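Speaker notes, planner/controller talk, November 2020
(slides by me, Ebuka Balogun helped with the contact section, blame me for the rest)

Slide 1. Title
Say hi. Who writes controllers, who writes planners, hands up. Skip the Vastora intro if running late, it's on the handout.

Slide 2. What we wanted
Two-handed tabletop tasks in sim. One policy server, two arms, two hands. Planner picks the grasp, controller closes the hand, monitor decides if we go on or bail. Sounds like 3 boxes and 2 arrows. Leave the diagram up a while, people photograph it.

Slide 3. Where the time went
Not the learning part. Clocks! Planner ran at 6 Hz, hand controller at 200 Hz, and the monitor read from whichever message came last. So the monitor was judging old finger poses against new targets. Took us most of September to see it. Tell the story about the log viewer sorting by arrival time. Keep it short this time.

Slide 4. Fix
Stamp everything at the sim step. Stamp, buffer, look up by step number. Buffer is 50 steps deep. No wall clock anywhere in the loop. Someone will ask about real hardware, say "slide 9" and keep moving.

Slide 5. Bowl on plate
Leave this up and talk over it. Left hand has the near rim, fingertips inside the bowl. The right hand is open, out past the plate. Point at the right thumb, it is near the plate but not on it. That gap is what the collision checker has to get right. With our old convex hulls the hand was one fat blob and the checker called contact in poses like this. Planner then refuses to start. Per-link shapes now, slower to load, fine after that.
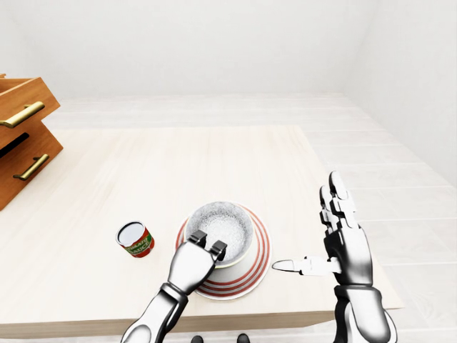

Slide 5: left hand on the bowl rim, right hand open. Sim render.

Also mention the can. The planner treats it as an obstacle unless the task names it. Sisodia (our scene config tool, say what it is, poeple don't know the name) keeps that as a per-task flag. Used to be hard coded. Yes, really.

Slide 6. Grasping a rim
Thin geometry is nasty. Solver pushes a finger through the wall, then throws it back out. What we did:
- smaller physics step only when a fingertip is close
- cap on closing speed near contact
- force target on the hand, no position target after first touch
Last one matters most. If you take home one thing, that one. Show the force plot, the spike on the left is the old controller. Don't explain the axes again, they're labeled.

Slide 7. Bowl contents
Full bowl vs empty bowl. Simulating every grain kills the step rate. We swap in a lumped mass plus a tilt limit, and the planner gets the tilt limit as a hard constraint. Somebody will object that this isn't real sloshing or spilling. Agree with them. It's good enough to rank plans and it's cheap.

Slide 8. Perception
Two modes. Cheat mode: read poses from the sim. Camera mode: pose estimator on the rendered view. Always debug in cheat mode first. If the task fails there, perception is innocent, go look at control. Striped plate rims gave the estimator trouble with rotation, which it should ignore since a round plate looks the same any way you turn it. Symmetry flag in the object file. One line. Cost me a weekend.

Shiny hands: reflections change as the fingers move. We mask the hands using joint angles before the estimator sees the picture. Works if the stamps are right, so see slide 4 again.

Slide 9. Real hardware
Be straight: we haven't done it for this task. Briltano is the bridge layer, same message types, the step number gets replaced by a hardware tick. Tested on a single arm with no hand. Don't promise dates.

Slide 10. Tooling
Zollow replay demo. Load run, scrub to first contact, show planner state and finger forces side by side. If the projector laptop chokes use the recorded video, it's in the same folder. DO NOT live-edit the config, remember last time.

Slide 11. Open problems
Regrasp when the rim slips. Who owns the abort, planner or monitor? Right now both can call it and they sometimes race. Ebuka has a branch for this, ask him to stand up.

Questions. Repeat each one into the mic. Link to the repo goes on the last slide, check it's the public one.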